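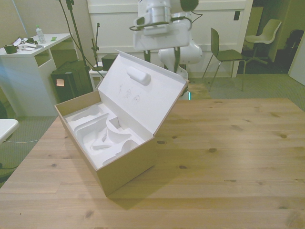 An open product box with its molded insert.

Uvano made its name lending to small consumer brands that the larger banks had no time for. Its loans went to companies selling kitchen scales, electric shavers and bike lights, most of them with fewer than 50 employees. For years the business ran quietly out of two floors in Plamthorpe, and few people outside regional banking paid it much attention.

That changed in January, when the bank agreed to buy Remance, a payments company with 2442 merchant clients. The deal closed in the spring. It gave Uvano something it had wanted for a long time – a daily view of what its borrowers were selling, and when.

Before the purchase, loan officers worked from quarterly statements. A brand that had a poor fall might not show up as a problem until well into the following year. Now a loan officer can open a borrower's file and see yesterday's card receipts. Of the merchants that came over with Remance, 1562 have agreed to share that data in exchange for a lower rate on their credit lines.

The rest have held back. Some already borrow elsewhere and see no point. Others worry that a slow month will bring a phone call. Uvano says its loan terms have not changed and that a dip in sales does not by itself trigger a review. The contracts do allow the bank to reduce an unused credit line on 30 days' notice, a clause that was there before the deal but was seldom used.

Zou, the investment firm that holds the second-largest stake in Uvano, backed the purchase but argued over the price. It has since pressed the bank to cut costs at the combined company, starting with the two separate technology teams. So far 38 jobs have gone, most of them at Remance. The two systems still do not share a login.

The loan book has grown in the meantime. Uvano now has nearly 3000 business borrowers, and the average loan is larger than it was a year ago. Late payments have edged up too, though the bank puts that down to a handful of accounts in home goods.

Rival lenders are watching. Two of them have started talks with payments companies of their own, and a third has begun offering discounts to merchants who send in weekly sales reports by hand. Uvano plans to open a second office next year, on the other side of the river from the first, and expects to move its Remance staff there once the lease is signed.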